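Breltside Laboratory Automation
Open day thread, 10/23/26

Plate handling
Our open day at the Toton site has begun. The first demonstration covers plate handling on the simulated workcell, shown on the main screen.
The arm works over three white well plates and four further positions, all on one perforated board. Each position carries its own label.

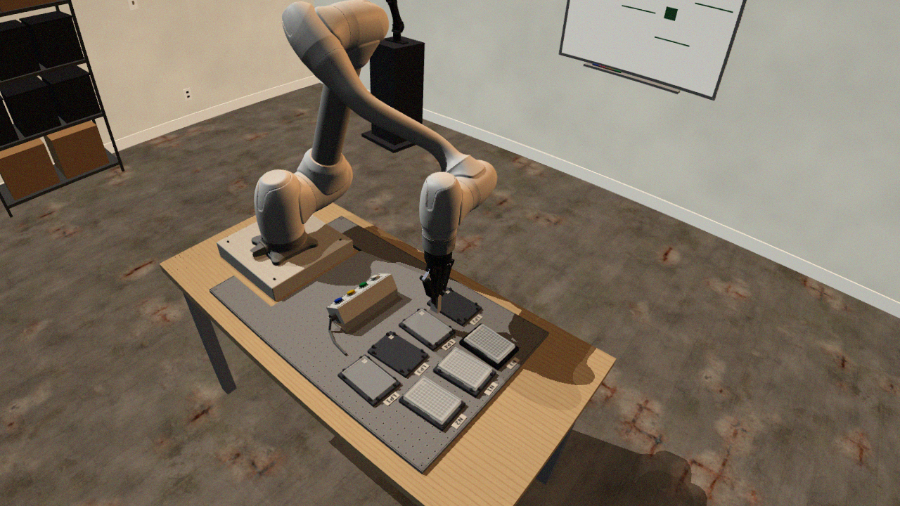

Button box and reach
Visitors asked about the four-button box beside the plates. Staff from Asamoah will explain it at 2 p.m. – please take a seat early.
The talk also covers how far the wrist can fold back toward the base with the gripper empty.

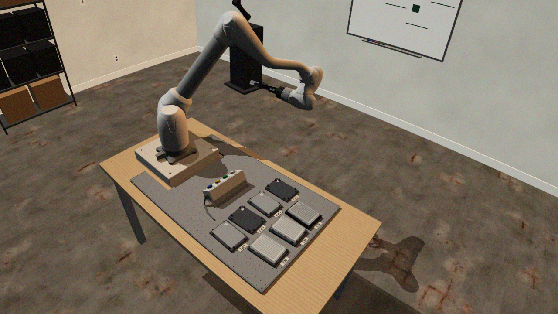
Visitor information
We have places for 200 visitors in the afternoon session. Registration is at the Tusley entrance.
Printed copies of the cell layout are available at the front desk.
School groups should remain with their guide between rooms.
The next open day will be held in November. Booking details will be posted on this account.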